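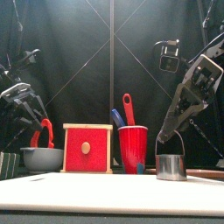 Tistberg, tabletop and small wares check, room 204. Mark each line P (pass), F (fail) or C (comment).

- [x] Drawer box: knob tight, no splinters on bare wood -- P
- [x] Red cup: no cracks at rim or base -- P
- [x] Utensil handles: hanging holes free of burrs -- P
- [ ] Mixing bowl: rim smooth, sits level -- C, recheck on a flat surface

**Mat and row behind it**

- [x] Mat centered on table, no curled corners -- P
- [ ] Cord clear of tray -- F, route behind the row

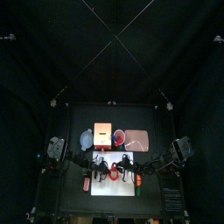
Undura asks whether the cord line should count as a trip item or a snag item. Entered as snag; the Melotberg form has no trip line for tabletops.

**Upright items**

- [x] Tall handles do not tip the cup -- P
- [ ] Metal cylinder: edge inspected by gloved finger -- C, repeat at next check
- [x] Soft items under containers: red cloth only -- P
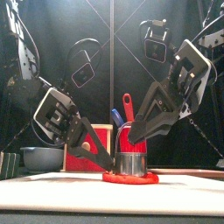 Melotberg, May 22, 2021

Second pass, form 322. Cloth is to be laid flat before anything heavy is set on it. Bunched cloth is graded C on first finding and F on the second.

- [ ] Cloth flat -- C
- [x] Board corners rounded, no chips felt -- P

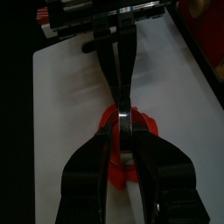 - [x] Slot edges in board wiped -- P
- [ ] Next check: February, same form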